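Subject: Re: [cell-users] House rules for the tabletop arms, second try
From: Snežana Tomić
Date: 12 June 2021

> I read the draft rules and I have three complaints. First, rule 2 says
> the table must be "clear" before the arm is enabled. Ours is a kitchen
> task. If the table is clear, there is no task. Second, the speed cap is
> written as a percentage and doesn't say of what. Third, who decides
> what counts as a "foreign object"? At Drumton we had a toy lemon
> written up as one, in a bin of toy fruit.
>
> Otherwise fine. I'd be happy to see it adopted before July so we can
> stop arguing over it at handover.
>
> Bravo bench

Thanks for reading it, which puts you ahead of most of this list.

You're right on all three. The first draft was adapted from the Buvberg floor rules, and Buvberg moves crates. I took out the forklifts and thought I was done. The lemon has been cleared of wrongdoing.

Below is the new wording. It covers the small arms on the white tables only. It doesn't replace the risk assessment for your bench, and if the two disagree, the stricter one wins and you write to me so I can fix whichever is wrong.

1. Before you enable

Look at the table against the task sheet. Everything on the sheet should be there, and anything that isn't on the sheet comes off. Coffee, phones, badges and the good screwdriver are never on the sheet. "Clear" now means clear of people and their belongings, and I've struck the word everywhere else.

Toy food counts as task material if the sheet lists it. You may write "assorted fruit" once. If you write "misc." I will send it back.

2. Speed

The cap during setup and teaching is 21 percent of the controller's maximum joint speed. For unattended replay it's 80 percent of the same thing, and only after one full run at the lower cap with somebody watching. Please don't average them.

3. Cables

Loops at the gripper are fine and the wrist needs them. Before the first run of a shift, jog the wrist slowly through the range the task uses and watch the slack. No program on these benches may ask for a full 360 degrees at the wrist, even if the controller says it's allowed. The controller doesn't pay for the cables.

4. Hands

If you have to reach in, stop the arm, confirm on the pendant that it has stopped, then reach. A pause in the program is not a stop. Neither is "it usually waits there." The status light is useful to know about, but it doesn't count as confirmation, and I don't care what color it is.

I know resetting a fallen object takes two seconds and the stop procedure takes 45. I timed it too.

5. Appliances

Anything with a plug stays unplugged unless the task sheet says otherwise and names who signed for it. A door the arm has to open gets its swing marked on the layout drawing. Round knobs count as things the arm can snag on, so include them in the keep-out volume unless turning them is the task.

6. Layout records

Take one overhead photo per layout and store it with the task sheet, and write down by name what lies where. Orientation matters: a ketchup bottle on its side on the plate is a different layout from one standing up, and the grasp that suits one may well knock over the other. Two strawberries get two lines. Cirnen's importer throws out duplicate names, so call them upper and lower, or whatever you like as long as they differ.

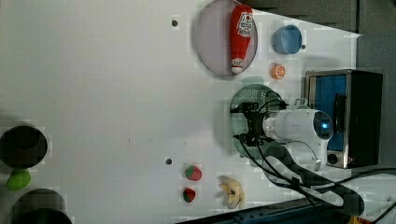

7. Changes

Send them to the list, quoting the rule number. Silence for a week counts as agreement, a policy I adopted after the first draft got exactly one reply.

Snežana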